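Section 4: Setting up the inspection readiness file

Wirnadard keeps all of a school's inspection evidence in one file. Before the file can do anything useful, it has to know which school it belongs to, who is allowed in, and what you want it to nag you about. Set aside 50 minutes. The Skinner edition of the program skips steps 5 and 6, so if those screens never appear, nothing is broken.

4.1 Create the file

1. Sign in with your school administrator account. A teacher account will let you get as far as step 4 and then politely stop.

2. Choose New File, then Inspection Readiness.

3. Type the school's name exactly as it appears on your district's list. Stirholm Elementary and Stirholm Elem. are two different schools as far as the program is concerned, and it will happily keep separate records for both.

4. Pick a school year. The year can't be changed later.

Note: If your school runs on a year-round calendar, pick the year in which your first term starts.

5. Select the grade levels you teach. Leave the others blank, even the ones you hope to add someday.

6. Press Save and wait for the green bar. Pressing Save again while you wait creates a second file.

4.2 Import pupil progress data

7. Export your progress records from your school records system as a plain spreadsheet. One import can hold up to 1,240 rows, with one pupil per row. Larger schools should split the list by grade.

8. Check that the columns run in this order: pupil number, grade, reading, writing, math. Extra columns are ignored. Missing ones are guessed at, badly.

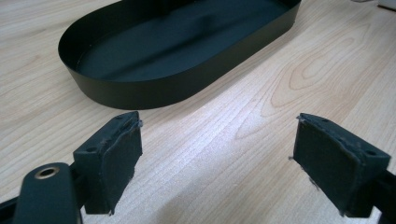 Can I import last year's results into the same file?

Last year's results need a file of their own. Make one using steps 1 to 6, then link the two under Settings, Compare Years.

9. Choose Import and select your spreadsheet. Rows with a problem turn orange. Fix them in the spreadsheet and import it again; edits made on the preview screen look very convincing and are not saved.

Caution: Importing replaces all progress data already in the file. There is an Undo button, but it works for 60 seconds, and most people spend those admiring the new charts.

4.3 Share the file

10. Open Sharing and add your principal, your governing board and any outside reviewers. Board members get view-only access unless you change it – think hard before you change it.

11. Set the reminder schedule. The default is one email per missing document per day. A new file starts with 36 missing documents, so you may prefer Weekly Digest.

12. If your district uses the Prarnness portal, turn on Send Summary to District. Only the summary page is sent. Staff comments stay in the file, including the ones about the district.

Note: Reviewer links expire at midnight on the date you choose. To extend one, open Sharing, select the reviewer and enter a new date. The old link keeps working, so don't send another.

For lesson observation forms, go to Section 5.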